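Koltdale library to stay open on Saturdays after hours review

29 January 2020

Koltdale Library will keep its Saturday opening hours for at least another year, the town council has confirmed.

The council had been looking at closing the Grustley Road building at weekends to cut running costs. A public survey on the plan drew 600 replies, most of them against it.

Under the agreed timetable the library will open for 23 hours a week, down from 27. Two weekday evenings will go, and the building will close for an hour at lunchtime. Saturday opening stays at four hours, from 9.30am to 1.30pm.

Vignesh Joseph, who manages the library, said the evenings had been quiet for a long time.

"Saturday is when families come in," he said. "We get people who work all week and can't reach us at any other time. The evenings were different. In winter we might see five or six people after six o'clock, and most of those were dropping books off."

A returns box will be fitted beside the front door so that books can be handed back when the building is shut. It will be emptied each morning the library is open. Fines for late children's books, which were suspended last August, will not be brought back.

The children's story session moves from 4pm to 3.45pm so that it finishes before the new closing time. The knitting group and the family history group have both been offered daytime slots. The family history group has accepted. The knitting group is still talking to the community centre about using a room there in the evening.

Some residents remain unhappy. At the council meeting one speaker said that students revising for exams would have nowhere quiet to go after school, and asked whether the study room could be opened separately. Councillors said they would look at the cost and report back.

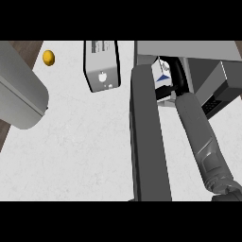
The council has also set aside £2000 for new stock this year, with half of it to be spent on large print and audio titles. Readers can suggest books by filling in a slip at the desk. Requests for items held at other branches will still be free, though they may take a few days longer to arrive now that the delivery van calls once a week.

The new hours start after the half-term holiday. Printed timetables are available at the desk and at the post office on Alexiou Street. Anyone with a room booking on one of the affected evenings will be contacted by staff and offered another time.

Recent items
Momik Lane to close for water main repairs
Grustley bus stop moved during paving work
Allotment waiting list reopens
Swimming pool prices frozen until spring

Contact the newsdesk | Copyright Koltdale News | Back to top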